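Fidura助成 職場自動化支援枠
中間進捗報告書(第2期)
助成先:Donidlow菓子工房 いちご工程
報告者:Donidlow 製造部 自動化担当

ご担当者様

第1期の報告書について、「楽観的な記述が目立つ」とのご指摘をいただきました。読み返したところ、同じ感想を持ちました。今期は控えめに書きます。控えめに書くほかない箇所も、いくつかあります。

1.現在の作業

ロボットの仕事は、作業台に置かれたいちごを見つけ、つかみ、指定の場所へ移すことです。申請書では「繊細な果実のハンドリングを含む仕上げ工程の高度化」と書きました。現場では「いちご係」と呼んでいます。

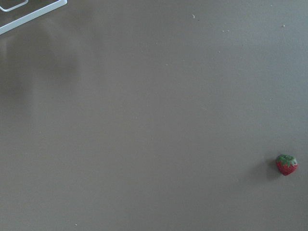
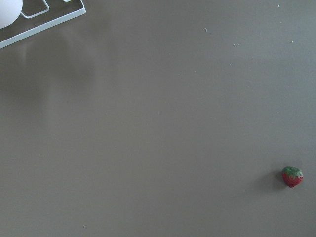
手首カメラから見た作業台。いずれも右寄りにいちごが一粒、左上の隅に白い枠状のものの一部。

人間の目には、ほとんど何もない台の上にいちごがあるというだけの眺めです。新人に見せれば、説明が終わる前に手が伸びます。一方、いちご係にとっては、いちごの左に落ちる影も、台に散った小さな白い点も、ひととおり検討に値する事柄のようです。影をいちごの一部とみなして、実際より左をつかみにいく癖がありました。この癖は今期の前半にほぼ直りましたが、夕方に照明を切り替えると、ときどき思い出すようです。

2.今期の目標と結果

申請時に掲げた今期の目標は次のとおりです。

(1)工程への試験投入を3月までに始める
(2)一日の仕上げ数2000個のうち、200個分のいちごの配置をロボットに任せる
(3)担当者5名への操作教育を終える

(1)は予定どおり3月に始めました。遅れなく達成した唯一の目標ですので、最初に書いています。

(2)は、達成した日と、しなかった日があります。200個に届くのは午前中に機嫌よく始まった日で、昼前に一度でも停止すると届きません。停止そのものは短いのですが、再開の手順が長いのです。非常停止の解除、原点への復帰、カメラの確認、それから安全柵の扉を閉めたかどうかの確認があり、扉はたいてい閉まっていません。

(3)は5名中3名が終えました。残る2名のうち1名は育児休業中で、もう1名は「覚えるのはかまわないが、覚えたとたんに毎回呼ばれるのが嫌だ」という理由で保留しています。すでに覚えた3名の様子を見ているかぎり、この懸念には根拠があります。

3.何が速くなり、何が遅くなったか

速さだけを比べれば、手作業のほうがまだ上です。この点は助成の継続審査に不利かもしれませんが、いちご係の横で仕上げをしているエルジュビェタ・ジェリンスキ(Elżbieta Zieliński)の手元を一度でもご覧になれば、どのみち分かってしまうことです。彼女はへたを見ただけで粒の向きを決め、置いたときには次の一粒を選び終えています。いちご係は一粒ごとに、初めていちごというものに出会ったかのように考えます。

それでも、任せてよかったと現場が認めている部分はあります。大口の注文で同じ配置がえんえんと続くときです。この種の注文のあとは、肩と手首の不調を訴える人が必ず出ていました。今期は大口の日に配置をいちご係へ寄せ、人は検品と、崩れやすい品の仕上げに回っています。湿布の補充を頼まれる間隔は明らかに延びました。金額にすると報告書に書くのが恥ずかしい規模ですので、金額は書きません。

遅くなったのは朝の準備です。以前は台を拭いて手を洗えば始められました。今はその前に、台の拭き上げ、照明の確認、容器の位置合わせがあります。とくに台の拭き上げは、人間の衛生基準ではとうに合格しているのに、カメラの基準で不合格になることがあります。白い粉が一粒残っていて、画像処理がそれを気にするのです。Vulon社製のアームとZengの認識ソフトを組み合わせた構成ですが、双方の窓口に問い合わせると、双方から「相手側の設定をご確認ください」という丁寧なお返事が届きます。文面の丁寧さに優劣はつけられません。

4.働く人への影響

ご指定の様式では、この項目は「従業員の意識変化(肯定的なものを中心に)」となっていました。中心から少し外れたものも含めて書きます。

導入前の説明会では、「人は減らさない」と会社が約束しました。今期、この約束は守られています。自動化を理由に辞めた人も、時間を減らされた人もいません。その代わり仕事の中身が変わりました。仕上げ担当のうち午前の2名は、一日のうちかなりの時間を、いちご係を見守ることに使っています。見守りは申請書の業務分類にない仕事で、賃金表にもありません。手が空いているように見えるため、通りがかりの人から別の用事を頼まれます。頼まれて離れると、そのあいだに止まります。

この件は製造部長のアンガス・シアラー(Angus Shearer)に上げ、見守りを正式な担当として勤務表に載せることになりました。名称は「自動化工程オペレーター」です。手当も少額ながらつきました。名称のほうは本人たちにあまり評判がよくなく、勤務表の欄が狭いため、印刷すると「自動化工程オ」で切れます。

ジェリンスキには面談で率直な感想を聞きました。本人の了解を得て載せます。

「最初は、自分の仕事を取りにきたのだと思っていました。今は、自分の仕事を手伝いにきた不器用な新人だと思っています。ただ、新人ならひと月もすれば、言わなくても柄の悪い粒をよけます。あれは言わないとよけません。しかも言う相手が私ではなくて、設定をする人なんです。そこがいちばん疲れます」

最後の点は、今期でもっとも重い指摘だと考えています。仕上げの判断をいちばんよく知っている人が、機械に直接教えられないのです。ジェリンスキが気づいたことは、まず報告者が聞き取り、文書にし、設定の担当に渡し、翌日か翌々日に反映されます。その途中で、だいたい半分は別の話になっています。「へたが寝ている粒は後回し」という指示が、ある朝「へたのない粒は除外」として反映されていたときには、伝言の途中にいた者として責任を感じました。

5.起きた問題

・容器の位置ずれ。清掃のあと容器をわずかに違う角度で戻すと、いちご係は以前の位置を信じて動きます。台に目印を貼りましたが、目印は清掃ではがれます。現在は清掃に強い目印を試しています。

・つぶれ。つかむ力の設定が強すぎた週があり、ジャム用の原料が予定外に増えました。ジャム担当からは、事前に言ってくれれば砂糖を用意したとのことでした。設定は戻してあります。

・粒の個体差。品種が切り替わった時期に、つかみ損ねが増えました。いちごの側に規格を守る意思がないことは申請前から分かっていたはずで、評価用の粒をきれいなものばかりで揃えた報告者の見通しが甘かったと言わざるをえません。今は小粒と、形のいびつなものを必ず混ぜています。

・音。動作の終わりに鳴る確認音が耳につくとの声が複数ありました。音量を下げたところ、今度は終わったかどうか分からないとの声がありました。音は元に戻し、音色を変えました。変えた音色が休憩室の電子レンジと似ているため、昼どきに何人かが無駄に立ち上がります。

けがを伴う事故はありません。柵の扉が開いたままの状態で運転が始まったことも、構造上できないため、ありません。扉が開いたまま「なぜ動かないのか」と皆で考えていたことは、何度もあります。

6.予算

機器費は計画内です。教育費は対象者が残っているため余っており、次期への繰り越しをお願いしたく、別紙の申請を添えました。保守費は超過の見込みです。Vulon社の訪問点検を一回余分に頼んだためで、点検の結論は「ケーブルが半分抜けていた」でした。請求書には「接続状態の最適化」と記載されています。領収書の写しを添付しますので、品目名についてはどうぞそのままお受け取りください。

7.次期の計画

配置数の目標は200個のまま据え置きます。増やす案もシアラーから出ましたが、届く日と届かない日の差が縮まるまで待つことで了解を得ました。彼の言い方では「二倍にして半分の日しか届かないなら、計算上は今と同じだろう」ということでしたが、出荷する側の計算は少し違います。

次期にもっとも力を入れたいのは、現場の担当者が自分で粒の選び方を直せる画面を用意することです。Zengに相談したところ、簡易な画面なら現在の契約の範囲で作れるとの回答でした。試作ができたら、設計の人間が説明する前に、まずジェリンスキに触ってもらいます。説明なしで使えなければ、朝の忙しい時間には誰も使いません。用語も現場の言葉に合わせます。現在の画面には「把持候補の信頼度閾値」という項目があり、3名の受講者全員が、触らないことで対応しています。

あわせて、朝の準備手順の見直しを行います。台の拭き上げ、照明、容器の位置を一枚の紙にまとめ、柵の扉の内側に貼る予定でした。扉を閉めると読めないことに試し貼りの段階で気づきましたので、外側に貼ります。

見守り担当については、手当を次期も続け、連続で入る時間に上限を設けます。何も起きないものを見続けるのは、いちごを並べるより疲れるという意見で全員が一致しました。この職場で全員の意見が一致したのは、報告者の知るかぎり、冷房の設定温度を除けば初めてです。厳密には、冷房でも一致していません。

8.お願いしたいこと

継続審査の評価指標に「省人化率」が含まれていますが、当工房の数値は今期もゼロです。人を減らさない約束のうえで始めた取り組みですので、次期もゼロになる予定で、これを改善する計画はありません。できましたら、手首や肩の不調の件数、または見守りを含めた担当者の負担を示す指標に差し替えていただけないでしょうか。案を別紙2にまとめました。差し替えが難しい場合は、ゼロのまま堂々と提出します。

現地視察をご希望の場合は、大口注文のない日の午前をおすすめします。いちご係の調子がもっともよい時間帯です。普段の様子をご覧になりたい場合は、昼過ぎにお越しください。

添付
別紙1 教育費繰り越し申請書
別紙2 評価指標の差し替え案
別紙3 保守費領収書の写し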